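Section 5. Trying a floor chore in the practice room

I get asked all the time whether Weris can tidy a house yet. Sort of! It's fine at driving about and slow at picking things up, so I always start people off in the simulated room, where a bad grab costs you nothing.

1. Open Pestalton and load the room with the dark tiled floor.

2. Set the chore to Floor pick-up and leave the timer at 600 seconds. (I tried 700 and it just dithered for longer.)

3. Send the robot towards a corner, stop it short of the walls and tilt the wrist view down.

4. Open the fingers wide before you add anything to pick up.

Note: big plain walls give the Zulu mapping add-on very little to go on. If it loses its place, turn until a painting or some tile lines come into view, then wait roughly 20 seconds.

Caution: don't copy your practice speeds straight over to the real arm. I did, and Paltetti had to post me a new finger.

5. Press Run and keep your hand near Stop, even in here, as it's a good habit to get into. Socks I'd now trust it with on a good day. Mugs, no, not yet, and I still do my own washing-up.
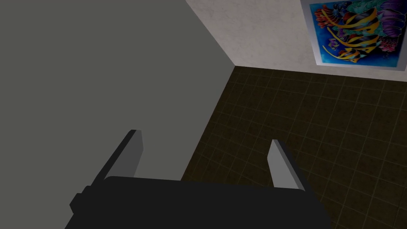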